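夜空を渡る声を記録する
ラークリーの録音地点における秋季夜間飛翔声の調査手法

小鳥の多くは夜に渡る。昼間に藪や林縁で見られるツグミ類やムシクイ類も、渡りの時期には日没後に飛び立ち、暗いうちに長い距離を移動する。双眼鏡ではほとんど追えないこの移動を、地上に置いた録音機で捉えようというのが夜間飛翔声調査である。飛翔声とは飛行中に発せられる短い声を指し、多くの種で持続時間は一秒に満たない。さえずりとは構造が異なり、昼間の地鳴きとも完全には一致しない場合がある。

ウェールズの丘陵地にあるラークリーでは、ベカ・スルウェリンとティディル・エイノンの二人がこの調査を続けている。録音地点は2か所ある。一つはスルウェリンの自宅の裏庭、もう一つは谷を挟んだ尾根筋のジャーマン農場で、石積みの塀の内側に機材を据えている。裏庭は標高が低く、家屋が風を遮る。ジャーマンは開けており、鳥までの距離は短くなるが、風の影響を受けやすい。

録音機はどちらの地点も同じティキネで、全指向性マイクを上向きに取り付けてある。マイクの周囲には断熱材を巻いた筒を立て、横方向から入る音を抑える。筒の上端は薄い撥水布で覆う。布を張ると高音域がわずかに減衰するため、両地点で同じ布を使い、交換も同じ日に行う。エイノンの記録簿には布の交換日、電池の電圧、記録媒体の残量が毎回書き込まれている。筒の内側にハサミムシが入り込んだ晩のことまで書いてある。

録音は日没から日の出まで連続で行う。圧縮形式は使わない。飛翔声の識別は音の立ち上がりと末尾の微細な形に依存しており、非可逆圧縮ではその部分が最初に崩れる。保存容量は大きくなるが、後から聞き直せることを二人は優先した。元の音声は検出作業が終わった後も消さず、夜ごとにまとめて保管する。
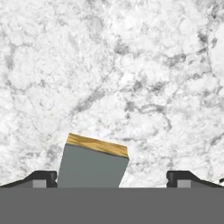

解析の中心はスペクトログラムの目視である。横軸に時間、縦軸に周波数をとり、音の強さを濃淡で表す。静かな晩の画面はほぼ均一な淡色になり、鳥の声は小さく鋭い線として浮かぶ。雨や強風の晩は様子が変わる。白と灰色の大理石のように、淡い地に濃淡の灰色の筋が網目状に入り組み、その間をひときわ濃い帯が横切っていく。こうした画面で短い声を拾うには経験が要る。スルウェリンは、筋の向きに惑わされず、縁の鋭さを見るよう初心者に教えている。雨滴が布を打つ音は縦に長く広い周波数にわたり、鳥の声は限られた帯域に収まる。両者が重なった場合は、前後の数秒を拡大して再生する。それでも判断がつかなければ、検出表には残すが種名は空欄にしておく。

自動検出にはスティルノンを用いる。指定した帯域内で背景雑音を一定以上上回る音を抜き出し、短い切片として保存するソフトウェアである。検出の閾値を下げれば遠い個体の声も拾えるが、誤検出が増える。上げれば表はきれいになり、弱い声が落ちる。ラークリーでは閾値をやや低めに固定し、季節の途中で変更しない方針をとった。途中で変えると、検出数の増減が渡りの増減なのか設定の違いなのか区別できなくなる。

種の識別では、まず声の高さと長さを見る。ワキアカツグミの飛翔声は高く細い「ツィー」という音で、スペクトログラム上では下降する線になることが多い。ウタツグミの声はこれより短く、「ツィッ」と切れる。慣れれば耳だけでも分けられるが、遠い個体では末尾が減衰し、長い声が短く記録されることがある。クロウタドリの声は震えを伴い、ワキアカツグミと紛らわしい個体もいる。このためエイノンは、強さが基準に満たない切片を「ツグミ類不明」にまとめて入れている。

ヨーロッパコマドリはさらに注意を要する。夜間に渡る個体がいる一方で、録音地点の周囲には定住個体がいて、街灯や物音に反応して夜中でも声を出す。地上の個体の声は同じ強さで何度も繰り返される。上空を通過する個体の声は強さが変化し、間もなく消える。単発の声ではこの区別が使えず、裏庭の記録の一部は集計から外された。ジャーマンには生け垣が少なく、この問題は軽い。 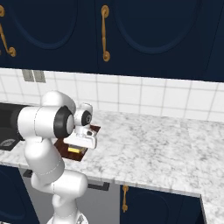
ラークリー、2024年10月1日

九月分の集計が終わった。二地点を合わせたスティルノンの自動検出は2768件である。このうち500件を無作為に抽出し、スルウェリンとエイノンが互いの判定を見ずに聞き直した。鳥の声でないと両者が一致して判定したものは119件で、抽出分の23.8%にあたる。内訳で目立ったのは雨滴、ヒツジの鳴き声の高調波、農場の門扉がきしむ音だった。門扉の音は帯域がワキアカツグミに近く、末尾が下がる点まで似ている。スルウェリンは門扉の音だけを集めた参照ファイルを作り、以後の判定に使うことにした。

抽出検証の目的は誤検出率の推定にある。全件を聞き直せば正確な数が得られるが、月ごとにそれを行う時間はない。抽出は地点と夜で偏らないように層を分け、乱数で切片を選ぶ。注意すべきは、この手順で分かるのが誤検出の割合に限られる点である。検出されなかった声がどれほどあったかは、別の夜を選び、録音を最初から最後まで目視して初めて見積もることができる。二人は月に一晩だけこの全目視を行っている。九月は風の弱い晩を選んだため、見落としの推定値は実際より低く出ている可能性がある。

種別ではウタツグミが最も多く、シギ類がこれに続いた。イソシギの仲間の声は帯域が広く音量もあり、弱い風なら容易に検出される。ワキアカツグミは月末の数夜に限られた。北からの本格的な到着は例年十月に入ってからで、集計表の上では九月はその前段にあたる。

手法の比較のため、オランダで同様の調査を行うシーベ・デ・ハーンに同じ切片の一部を送り、判定を依頼した。デ・ハーンの返信は短いもので、強い声については一致し、弱い声についてはデ・ハーンの方が種名を付ける割合が高かった。録音地点が海岸に近く、通過個体の多い環境に慣れていることが背景にあるとみられる。どちらの基準が正しいかを決める材料はない。スルウェリンは自分たちの基準を変えず、デ・ハーンの判定を別の列に並べて残した。

録音地点を増やす案も出ている。候補に挙がったのは谷底の川沿いで、河川に沿って移動するシギ類が捉えられる見込みがある。反対意見は水音を理由とする。コッラード・ヴァレンティーニは北イタリアの渓流沿いで同種の録音を試み、流水の雑音が低い帯域を覆うために、サギ類の声の検出が著しく減ったと報告している。高い帯域への影響は比較的小さい。川沿いに置くならツグミ類に対象を絞る、というのがエイノンの考えである。試験録音は流量の少ない晩と多い晩の双方で行う必要がある。
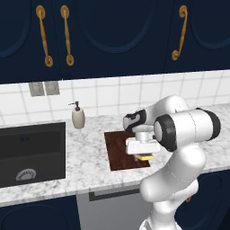

検出数が多い晩は、渡った鳥の数も多いと考えてよいか。

検出数は通過した個体数をそのまま表さない。鳥の高度、風向、雲の高さ、地上の光、鳴く頻度のすべてが影響する。同じ個体が数回鳴けば複数の検出になり、一度も鳴かずに通過する個体は記録に残らない。

雲の影響は特に扱いにくい。雲底が低い晩には鳥が低く飛び、さらに地上の灯火に引き寄せられて同じ場所を旋回することがある。この場合、少数の個体が多数の声を残す。快晴で追い風の晩には多くの鳥が高空を通過し、地上のマイクには届かない。観察者の印象に残るのは前者の晩で、レーダーで移動量が大きく出るのは後者の晩であることが珍しくない。二人は検出数に加えて、夜を短い区間に区切り、声が記録された区間の数も集計している。旋回する個体がいても区間の数は極端には膨らまず、地点間の比較にはこの値の方が適している。

気象の記録はマリ・ゴフが担当する。ゴフはジャーマン農場の納屋の脇に風速計を置き、録音時間中の風速と雨の有無を記録している。風が一定の強さを超えた時間帯は「調査不能」とし、検出がなかった時間とは区別する。この区別を欠いた表では、荒天の続いた週が鳥のいなかった週に見えてしまう。ゴフが加わる前の記録には風速の欄がなく、過去の年との比較は穏やかな晩に限って行われている。

時刻の扱いにも規則がある。録音機の時計は協定世界時に合わせ、夏時間への切り替えは行わない。秋の調査期間には時刻の切り替えが含まれるため、現地時刻で記録すると一時間分の重複が生じる。日付は日没側の日を採用し、夜半を過ぎた声も同じ夜として数える。時計のずれは設置時と回収時に確認し、差があれば夜の長さに応じて按分して補正する。

家庭の庭で始める場合、機材は簡素でよい。録音機と上向きのマイク、雨よけの布があれば、条件の良い晩にはツグミ類の声が入る。設置場所は空調の室外機、流水、葉の多い樹木から離す。樹木の葉擦れは弱い風でも連続した雑音となり、閾値を下げる余地をなくす。屋根の上は一見有利に思えるが、雨どいの滴下音が入りやすい。地面に近すぎると今度は直翅類の鳴き声が強く入り、晩夏から初秋にかけて高い帯域が埋まる。スルウェリンの裏庭では、物干し用の支柱の上端にマイクを付けた形に落ち着いた。

近隣の会話が録音に入ることもある。ラークリーでは設置前に隣家へ説明し、人の声が入った区間は検出作業の後に消去している。筒で横方向の音を抑える構造は、この面でも役に立つ。切片を外部の協力者に送る際には、前後に人の声がないことをエイノンが確認する。

参照音源は手元で蓄積するのが望ましい。公開されている録音は近距離で録られた明瞭なものが多く、実際に庭で得られる弱い声とは見かけが異なる。日中に種を目視で確認できた渡り個体の声を自分の機材で録っておくと、夜間の切片と条件がそろう。十月の早朝は、夜の移動を終えて低く飛ぶワキアカツグミが見られ、この作業に向いている。ジャーマンでは夜明け後も録音機をしばらく止めずにおき、その間エイノンが塀のそばに立って、姿を確認した個体の時刻を書き取っている。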